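总统排行榜，看看就好

每隔几年，总要出一份新的美国总统排名。今年轮到Plerkora，一家做历史普及起家的网站，跟Trarkthorpe学院合作，问卷发了一轮，四月出了初步名单，前几天又放出完整版。媒体照例摘前五名和后五名，网友照例为中间那几位吵架。我把完整版连同附录看了一遍，看完之后对这类东西的怀疑又多了一层。

先说附录里的数字。问卷发出2,748份，收回872份，剔除没填完的和自相矛盾的，最后进入统计的是747份。回收率不到三分之一，在问卷调查里不算丢人，可是正文从头到尾用的词是“史学界认为”。没有回信的那一大半，同样是史学界。他们可能忙，可能邮件进了垃圾箱，也可能像我认识的几位教书人一样，觉得给几十位死人打分这件事本身就不大像话。最后这种人偏偏最该听一听，而问卷的设计决定了听不到他们。

再说打分的办法。每位总统分十项，每项一到十分，危机领导、经济管理、外交、道德权威、与国会的关系，等等，加起来求平均。我请各位找一位十九世纪中叶的总统，试着给他的“经济管理”打个分。那时没有中央银行，联邦政府的主要收入是关税和卖地，铁路泡沫破了，总统手里能动的东西少得可怜。打三分还是打六分？打分的人心里想的多半是他任内经济好不好，跟他管没管、能不能管，关系很小。把运气记成功劳或者过失，再精确到小数点后一位，我实在看不出严肃在哪里。

“与国会的关系”更怪。林肯遇刺以后接任的那一位，跟国会闹到弹劾，这一项拿低分没有悬念。但有些总统与国会相安无事，原因是他什么也没想做，或者国会想做的坏事他都签了字。一八五零年代就有这样的例子，签得痛快，关系融洽，后果要由下一个十年来承担。按这张问卷，融洽本身就值几分。

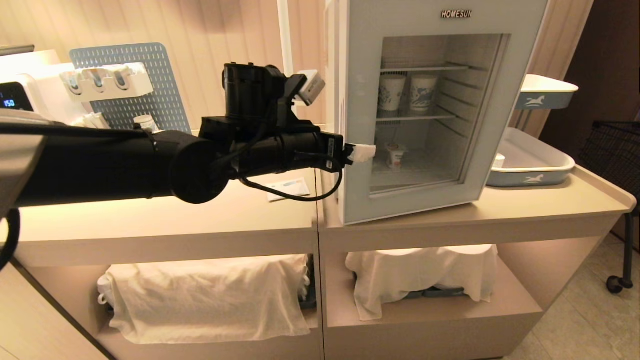
名次为什么会动

完整版里最受欢迎的一章叫“升降榜”，谁比上次高了，谁比上次低了，配着箭头。编者的解释是新史料和新研究带来了新认识。我不否认有这种情况。十八任总统的名声在二十世纪大半时间里很差，后来有人重新读他任内的档案，认真看了他怎样对付三K党，评价就往上走，这个变化是有书有文章撑着的，可以一条条去查。

可是这样的例子有几个？大多数箭头背后没有任何新史料。死了一百多年的人，信件早已编完，日记早已出版，几年之间挪了七八位，唯一变了的是填表的人和他们每天读的新闻。关税成了头条，十九世纪末那几位主张高关税的就有人重新提起；大家为移民吵架，签过排外法案的总统就挨骂。用今天的眼光看过去，谁也免不了，我自己写东西也一样。我不满的是把今天的脾气画成箭头，贴在古人头上，再说这是研究进展。

还有一种升降来得更省事。出一本畅销传记，拍一部像样的电视剧，传主的名次往往就见涨。Sezer出版社那套总统传记我读过四本，写得都好看，毛病也都一样：作者跟传主相处太久，处出感情来了。四本书里，每一位都“被误解”，每一位都“比同时代人看得更远”，每一位犯的错都“应当放回当时的处境中去理解”。要是人人都被误解，那到底是谁在误解他们呢？最厚的那一本，光是为否决一项法案辩护就写了一整章，反对派的演说只引了两句半，其中一句还引自传主自己的回忆录。

打分的教授们读不读这些书？当然读。一个研究殖民地时期教会史的学者，收到问卷，要给切斯特这个镀金时代的人物那个辈分的总统逐项评分，他手头能依靠的，也就是研究生时代的印象，加上近年翻过的一两本传记。这不怪他，谁也不可能是四十几位总统的专家。但附录里没有一栏问填表人“您对这位总统有多少了解”，也没有“不知道”这个选项。留空会被当成没填完，整份作废。换句话说，老实承认自己不懂的人，先给剔出去了。

短命总统的难题

有一位总统上任一个月就病死了。有的榜单把他拿掉，有的把他排在倒数。Plerkora这次给他排了名，而且“外交”一项还有分数，比好几位做满四年的都高。我很想知道那几分是怎么得来的。他在任的大部分日子都在应付上门求官的人，后来就躺下了。

编者在注释里说，保留他是为了“完整”。完整的代价是承认这张表什么都能量，连没有发生的事也能量。我倒觉得这条注释是全书最有用的一句，读者看到这里，就该把书往前翻，把前面那些两位数、三位数的得分重新掂一掂。

做了一年半就遇刺或者病故的，麻烦小一些，性质相同。我们评价他们，掺进了太多“假如”。死得突然的总统容易得高分，他的承诺来不及落空，他的副手倒要在几年里把得罪人的事一件件做完。重建时期的账，大半记在接任者名下，我并不打算替那一位翻案，他否决民权法案是白纸黑字的事，对获得自由的黑人造成的伤害也不是“生不逢时”四个字能带过去的。不过前任对战败各州究竟会宽到什么地步，我们只有几篇讲话和一些零碎的安排可看，剩下的都是后人替他想的，而且替他想得格外周到。

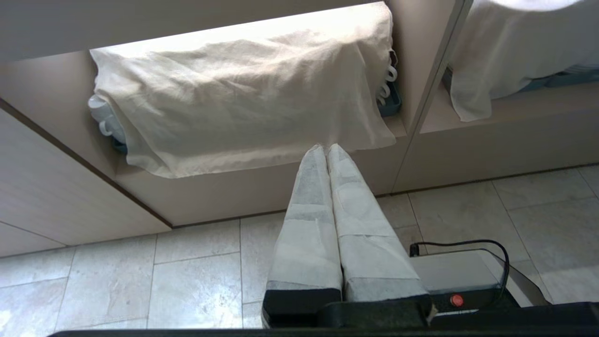

缠着白色材料的两根夹指，旁边有个红色小按钮

比排名更好的问法

支持排名的人有一个理由，我认为值得回答。他们说，普通读者不会去读档案，一份榜单至少能引起兴趣，有人为中间那几位吵起来，就会有人去查那几位到底干过什么。Badent镇图书馆办过一次公开讨论，我坐在后排听，台上的主持人讲的就是这个意思，台下点头的人不少。

我当时没有举手，后来想了想，还是不太信。那天会上的争论我记了几页，从头到尾争的是谁应该高几位，谁应该低几位，提到具体法案的只有两回，有一回连年份也说错了，没人纠正。榜单引起的兴趣，主要是对榜单的兴趣。球迷争历史最佳阵容也是这样，争完了并不去看老录像。

要我说，同样的力气可以换个问法。别问某人是第几名，问他签字的某一项法律当时有谁反对，反对的理由是什么，过了二十年看谁说得对。别问他的“道德权威”值几分，去看他怎么回复一封请求赦免的信。Trarkthorpe学院的图书馆里就有一批这样的信，数量超过400封，多数来自内战后的南方，写信的人有种植园主，也有寡妇和小店主，语气从低声下气到理直气壮都有。目录是开放的，预约就能看。我去过两趟，阅览室里都很清静。同一所学院，为排名项目开了发布会，还印了海报。

我知道这话说出来像是在抱怨世道。那就讲点实际的：教中学的朋友如果想在课堂上用这份榜单，请先把附录发给学生，把名次放到后面再给。让他们自己给第九任总统的外交打个分，打完交上来，写一句理由。理由写不出来的，可以写“不知道”，不要扣分。

至于Plerkora，听说两年后还要再做一轮，题目从十项增加到十二项。新增的两项里有一项叫“历史影响力”，我在附录里找了半天定义，没找到。

7月11日，星期六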